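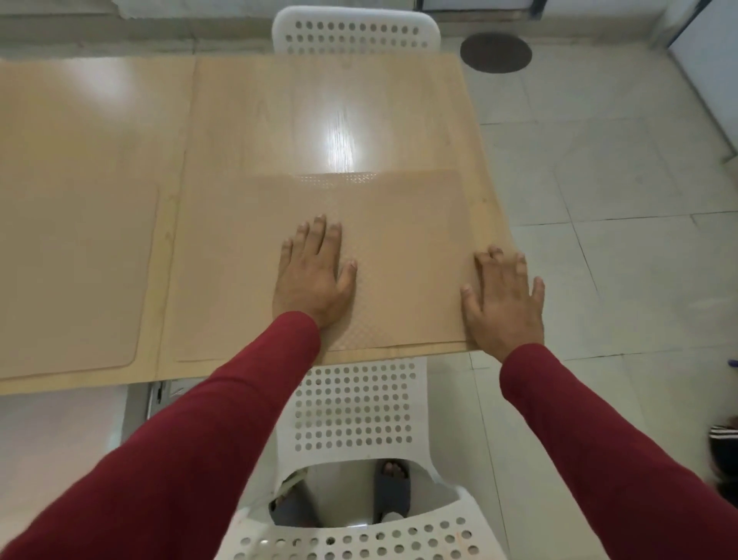 wusik2334

Do those "heat-proof to 300" placemats do anything at all for a table finish?

We bought a table from Volham last November. Pale top, pretty glossy, no idea what the finish is and the store couldn't tell me either. The care leaflet says "use suitable protection" and then doesn't say what that would be. Very helpful.

I've been using thin tan mats, the kind you can almost see through when you hold them up. The pack says heat-proof to 300 degrees. I have my doubts. It doesn't say Fahrenheit or Celsius, and I suspect it only means the mat won't melt, which does my table no good if the heat goes straight through it.

Last week I put a casserole on one for maybe ten minutes and when I picked the mat up there was a cloudy patch underneath. It has faded some but I can still find it if I get down low and look across. My sister-in-law says mayonnaise. Three websites say mayonnaise. I'm not rubbing mayonnaise on a table because three websites copied each other. Does any of this work, and should I be buying different mats?

3 answers

Lista
Accepted answer

You read the pack correctly. That number is about the mat. A thin sheet will slow heat down a little under a dinner plate, and for plates and crumbs they're fine, I use them too. For anything out of the oven you want an air gap, so a wire trivet with feet, or thick cork. Put it on top of the mat if you like the look.

On the cloudy patch: if it's white and faint, it's usually moisture trapped in the finish, and a lot of those clear up by themselves if you leave the spot uncovered for a few weeks. Do that first. It's free and it can't make anything worse.

The mayonnaise thing is just oil. Sometimes oil fills in the haze so you notice it less. Whether that counts as "works" is up to you. I tried it once on an old side table and the mark came back when I cleaned it properly.

If it's still there in a month, find out what the finish is before you put any product on it. Underside of the table, somewhere hidden, a dab of rubbing alcohol on a cotton swab. If it goes sticky, it's probably shellac or something close to it, and you should stop there and ask somebody who refinishes furniture. If nothing happens, it's likely a tougher coating and the haze may not be something you can polish out at home. I'd be wary of anyone who promises otherwise from a description — me included.

Also don't leave the mats down all the time. Wipe underneath. Water gets in there and sits, and then you blame the casserole.

wusik2334
Thanks. Mats are off for now. Did the swab test, nothing happened, so I guess it's the tough kind. Will wait out the month.

vavra_1789

Just iron it. Put a towel over the mark, iron on low, keep moving. Did it on my mother's table and it came out great. Took 50 seconds.

Lista
Please don't do this on a finish you haven't identified. It's more heat on a heat mark. Sometimes it pulls the moisture out and sometimes you end up with a bigger mark shaped like an iron.

vavra_1789
Worked for me

Vávra Home

We had the same with a Volham table, different color. Emailed them twice and got the leaflet back as a PDF both times. In the end we gave up and put a tablecloth on it with a felt pad under. Not sure about the mats, ours were silicone and they were OK but they got greasy.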